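## Gripper pads slipping on cylindrical parts, bin pick cell

**hychiang**
Looking for a second opinion on pad maintenance. Bench cell, two-finger gripper, wrist camera, picking AA cells from an open-front parts bin. Controller is a Sidano. Pads are the diamond-pattern rubber, on since April.

Drop rate has climbed. Last run was 107 picks, 20 drops, nearly all on cells lying across the bin near the back wall. Grip force setpoint hasn't been touched. Wrist view with the fingers open in front of the bin: 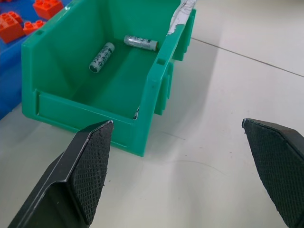 *Wrist camera, fingers open. Two cells in the bin, the farther one near the rear right corner.*

I've wiped the pads with isopropyl twice. No change. Replace them, or am I looking in the wrong place?

**asutter**
Wrong place, I think. The knurl still reads clearly on both pads at that resolution. Worn pads polish up in the middle first. I'd check finger centring before spending money. If one finger touches early it pushes the cell toward the wall and you close on the end cap.

Also, there is foil over the back right rim and a smaller bit at the front right inside corner. Your depth estimate won't like either. Take it off.

**t_tu**
Disagree on the pads. You can't judge rubber hardness from a picture. We had a Gelis set that looked new and had gone hard as a hockey puck. Put a durometer on them and compare with a new pair from the drawer. If they read harder, swap both sides. Never one.

**asutter**
Fine, measure them. But hardened pads would drop cells anywhere in the bin, and she's seeing it at the back wall.

**hychiang**
Durometer: no meaningful difference between fitted and spare. Foil is off. Centring next.

**f.amini**
For centring, close slowly on a 20 mm gauge pin clamped to the table and watch the wrist force reading. Any side load before both pads touch is your offset. Check the TCP as well. If someone re-torqued the fingers without re-teaching it, you'll get exactly this.

**cmhsu**
Re the bin: is it located at all? Looks like it's simply sitting on the table at an angle. I'd bolt down an L-bracket and register two sides. Cheaper than chasing TCP error.

**asutter**
Vision should handle a rotated bin. Fixturing it only hides the fault.

**cmhsu**
It also makes the fault repeatable, and then you can find it.

**hychiang**
October 3, 2022 update. Left finger was touching first. Mounting screws on that side were under torque. Cleaned the threads, re-torqued, re-taught TCP. Ran 92 picks, one drop. Bracket is on order regardless. Leaving the pads on and logging hardness monthly.

**t_tu**
Log the room temperature with it or the numbers won't compare.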